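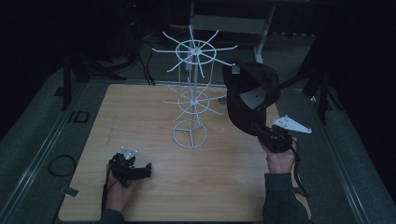

The county hearing on the road levy went three hours last night, and I stayed for all of it. I live on the Nanham side of the river, so the vote matters to me more than most things the county does in a year.

The roads director spoke first. He read from a printed statement and said the change in the plowing contract had saved money and would keep saving it. Until this winter, the county used its own crews east of the bridge. Now a company called Drustis does that work, and the county crews cover only the west side and the main highway. He said the old setup was costing more than the levy brought in and that the gap had to be closed one way or another.

Then the board asked questions. The member from the Ogunleye district wanted to know why the contract was signed in June without a public session. The director said it fell under a standing purchasing rule and didn't need one. She asked him to send her the rule in writing. He said he would.

There was a long stretch about response times. Under the contract, Drustis has to clear a school bus route within four hours of the end of a snowfall. The report handed out at the door said the company missed that mark 19 times before the end of December. The director said most of those came during one storm. The board chair asked how many, and he didn't have that number with him. I would have brought it.

Public comment started late. I counted 12 speakers on the sign-up sheet, and a few had gone home by the time their names came up. Most of the comments were about side streets. One man said his road was plowed twice on a day with no new snow and then left alone for two days after a storm. A woman who drives a delivery route for Tanex said she had stopped taking packages up the hill in the mornings and does it after lunch now.

I spoke too. I said I wasn't against contracting the work out, but I wanted the penalty clause used. The contract lets the county hold back $382 for each missed route. As of the hearing, it hadn't held back anything. The director said staff were still reviewing the logs.

The board voted to put off the levy question until it has the full logs and a copy of the purchasing rule. It did not touch the contract itself, which runs through next season. Two members wanted to add an outside review, and that failed by one vote.

The report is on the county website under the meeting documents for 7th January. The contract starts on the second page of the attachment, and the penalty section is near the back. Written comments can be dropped off at the county building or sent by mail, and they need your street address on them to be entered in the record. I'm sending mine in this week with the dates my own road was missed.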